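4.2 What people keep, and why they say they keep it

I went into the interviews expecting to hear a lot about money. Clothes cost something, so you hang on to them, right? That was my working guess when I wrote the first version of the question sheet, and it held up for maybe the first two kitchens I sat in. After that I had to throw out half my prompts and start over, which I did in May, on a bus, on the back of the old sheet.

The final set has 412 garments in it, spread over 192 households. Of those, 327 had been worn at least once in the year before the visit. The rest were what I ended up calling sleepers – pieces that live in the closet, get moved when the closet gets moved, and otherwise do nothing at all. I love the sleepers. I could've written the whole paper on them, and Purificación Gallardo, who coded the transcripts with me, had to talk me out of it more than once.

People talk about sleepers very differently from the way they talk about their everyday stuff. Ask somebody about the pants they wear to work and you get short answers: they fit, they wash okay, they were on sale. Ask about a sleeper and you'd better have your tea topped up. One woman spent most of our visit on a raincoat she bought for a trip that got called off. She has never worn it in the rain (she has a better one by the door), but she told me the name of the ferry she was going to take, and what she planned to eat on board. When I asked if she'd ever give the coat away she looked at me like I'd asked about the dog.

We sorted the reasons into 3 groups. The first is plain use, and it covers most of the worn pieces. The second we called "someday," meaning the owner expects a body, a job or a party that will bring the thing back into play. The third is memory. Gallardo and I disagreed a fair bit over where someday ends and memory starts. A suit kept for the next wedding is someday. A suit kept from the last wedding is memory. A suit that is both, and there were plenty, went into whichever group the owner brought up first, and I'm still not totally at peace with that rule. Readers who'd split things another way can do so from the coding notes, where we marked every double case.

Color came up more than I expected. Bright pieces were talked about as belonging to a particular season or a particular version of the person ("that's my beach self," one man said, holding up some very loud shorts). Dark pieces hardly ever got that kind of story. I don't want to push this too far, as we never asked about color directly and the remarks are scattered all over the transcripts, but it does fit with how people arranged their closets. Bright tops were often on hangers even when similar tops in gray or navy were folded in a drawer. Light short-sleeved tops are an awkward group for this reason: they fold just fine, so hanging one is a choice, and we took it down as a choice (Figure 1).
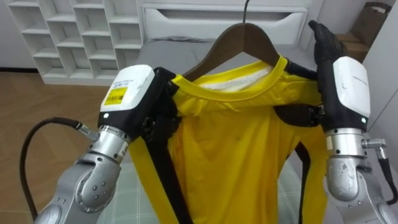
Figure 1. Yellow short-sleeved shirt on a brown wooden hanger.

The kind of hanger turned out to matter to people too. Wire ones were "temporary," even when they'd been in the closet for ages, and wooden ones went to the clothes that counted. A few owners moved a piece from wire to wood while I was standing there, mid-story, without seeming to notice they'd done it. I started writing those moves down halfway through the visits, so the early households are missing them and I haven't tried to put a number on it.

Section 4.3 picks up the pieces that had changed hands inside a family, where the three groups get a lot messier.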